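Giving up the second bathroom shelf

I have spent most of December trying to buy less, and the place I kept failing was the chemist.
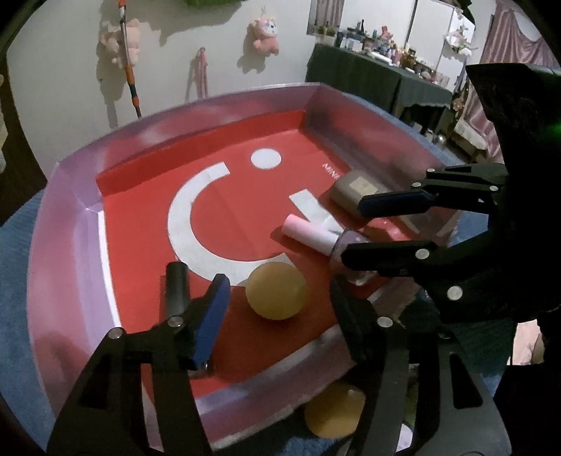 The pink and purple box, red on the inside.

Some background. In winter I added up a year of bank statements and found 107 separate purchases from chemists and beauty counters. Very few of them were medicine. Most were small things bought while waiting for a script to be filled: hand cream, lip balm, a face mist I used twice. None of it cost much on its own. Together it came to a bit over $2,000, and our rates bill is less than that.

I mentioned this to Consolacion Evangelista, who I used to work with, and she told me she'd stopped going into shops without a list years ago. I said I always had a list. She asked whether I stuck to it. Fair question.

So I set three rules for myself. Nothing new until the old one is finished. No gift sets, even on sale. Anything I haven't touched in a year goes out or goes to someone else.

The first rule has been easy enough. I had four part-used moisturisers and have been working through them in order of age. One had separated, so it went in the bin. The others are fine, and my skin can't tell the difference between the cheap one and the dear one.

Gift sets were harder. I like opening a box. My sister and I used to save the good ones for hair ties and letters, and I still find it difficult to put a decent box in the recycling. The savings are mostly imaginary too. You pay for five things to get the one you wanted, then store the other four until they go off. I walked past a whole table of them at the shopping centre last week and kept walking, though I did go back and look at the prices.

The third rule is where I've come unstuck. Malcolm next door suggested the women's shelter, but they only take sealed products, which is reasonable, and hardly anything I had was sealed. My niece took the bright colours. A lot of the rest was rubbish and I had to admit it.

I rang the council about disposal. Nail polish and remover shouldn't go in the kerbside bin here, and they shouldn't go down the sink either. They go to the household chemical drop-off with the old paint. I've started an ice cream tub in the laundry for those and I'll take it when it's full.

The second shelf in the bathroom is now bare. My husband has asked if he can put his shaving gear on it. I've said yes, as long as it's only the shaving gear.

Next month I'm starting on the linen cupboard. We own eleven fitted sheets and have two beds.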